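Letter cubes: is yellow readable?
2 replies · 181 views

serpil_s
I want to buy letter cubes for my nephew. White letters on coloured sides. Are they clear enough for a child who is learning?

Dace K
Mostly yes. But white on yellow is a bad choice, he will guess every time.

jhair.o
I do not agree with Dace. Children learn the colour first, then the letter. Look at the yellow one.
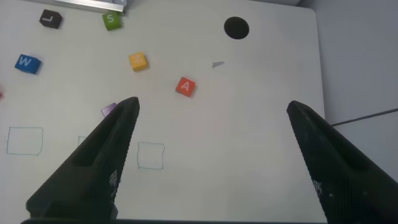

W, L, S and A are easy, yellow is harder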